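List home – Threads – Search – Subscribe – Help

Filed under: To-go counter / Cups, lids, bags

Subject: Re: carriers tipping in the bag
Wednesday, May 31, 2023

Ilona Medve wrote:
> We switched to the pulp carriers at Pokik last month and I'm still
> not happy. Two drinks in a carrier, carrier in the bag, customer
> picks it up by one handle and the whole thing leans. Had two come
> back on Saturday. Is everyone else bagging these or just handing
> them over? And where do you keep the straws, ours are always
> on the wrong side.

Ilona – we bag them, but only since we changed the order we do things. Old way was bag open first, carrier down inside it, then try to lower the cups in. Terrible. You can't see the slots and your knuckles are in the way.

Now the bag stands off to the left and nothing goes near it until the carrier is loaded and both lids are on. Cups stacked upside or right side up, don't care, but one stack only, and on the right. Straws behind them.

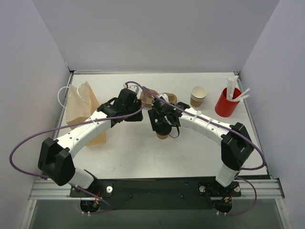
Bag on the left, cups and straws on the right.

Carriers: get them out of the sleeve before the rush. They nest so tight that you pull one and get three, and then you're peeling pulp apart with a line at the counter. I loosen 20 at a time and restack them crisscross. Takes a minute. If you buy from Klinhom the case is 136 and the bottom ones are always squashed, so put those aside for single drinks.
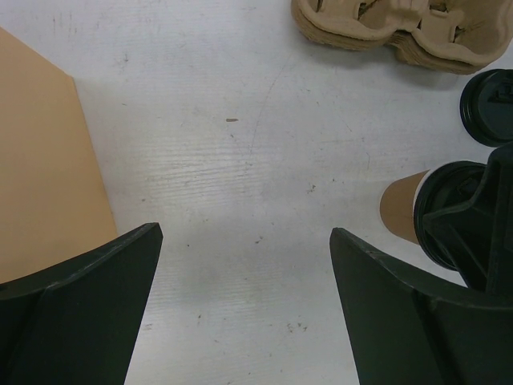

Wuvo folks tried the crisscross thing and gave up on it, according to Ilona, as the pile got too tall for their shelf and slid off. She'd sooner peel them one by one. Fair enough, we have a deep counter.

On the leaning – it's mostly the bag. Ours were too wide for a two-cup carrier so it had room to slide. We went down a size and fold a napkin along the long side.

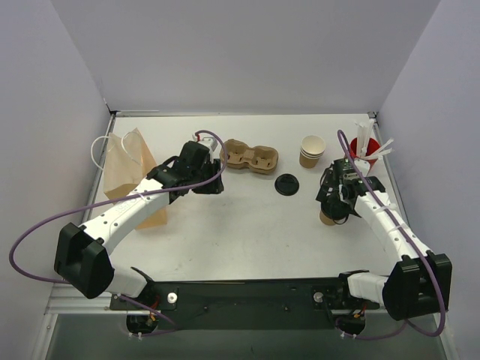

Lids are the other half of it. A lid that's only on three quarters of the way will hold fine on the counter and then pop when the bag swings. Go round the rim with your thumb, all the way, then press the middle. I set the lid down in front of the carrier, like the black one there below the two-slot, so I can't bag anything without seeing that it's still sitting out. Sounds dumb. We went from a few remakes a day to maybe one a week. Also the lids are around 85 to a sleeve and they stick togther in humid weather, so check you didn't put on two.

Will try the Ivau bags in September when the old lot runs out. Got to run, delivery's here.

3 comments

tomasz_k: Napkin trick works. We use a bit of flat cardboard, same idea.

Dee: What size bag did you go down to? Mine are all the wide ones and I have 32 packs of them left, ugh

counter_left: Im left handed and have the whole thing flipped, bag on the right. Works the same.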